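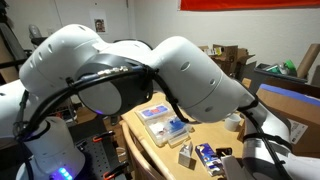

Treasa Ní Mhurchú asked whether the planner was replanning on every new point cloud or only when the grasp pose moved, and said the answer would settle most of the argument in this thread.

fpagano wrote:
Only when the pose moves. The check runs at 22 Hz, and if the new pose is close enough to the old one we keep the trajectory. Planner is Altis, stock config apart from the joint limits. The stutter comes in the last part of the approach, once the fingers get down near a small carton.

renzo_m wrote:
Then your threshold is too tight. Open it up and the stutter goes away. I had the same thing in September.

fpagano wrote:
Tried it. The stutter goes away and the grasps get worse. With a looser threshold the arm commits to a pose estimated from farther out, and on a box sitting at an angle the yaw is off. One finger touches first and the box turns.
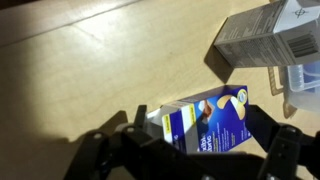
The yaw estimate is fine once the wrist view has the whole top of the box. The trouble is that by then the planner treats every correction as a new goal and starts from zero velocity. I logged 100 approaches and the stops line up with the goal updates.

F. Wieser wrote:
Don't send the corrections to the planner at all. Plan to a pregrasp, then hand over to a Cartesian servo loop at 500 Hz and let the wrist estimate drive it. A planner is the wrong tool that close in.

renzo_m wrote:
Disagree. Servo mode skips the collision check. He has other boxes on that table.

F. Wieser wrote:
So check collisions in the servo loop against a static scene. Dasberg has a node for this, and it costs very little.

Gilles Collet wrote:
Before rewriting anything, look at the timestamps. We had a wrist camera publishing with receive time instead of capture time, and the pose jittered every time the arm slowed down. Fixing it took one line.

fpagano wrote:
Checked. Capture time, and the transform buffer is set to 2000 ms. I'll try the servo handover on a branch and leave the threshold where it was. Renzo, can you post your September config anyway?

renzo_m wrote:
Will do tonight. It's for the older gripper, so ignore the finger offsets.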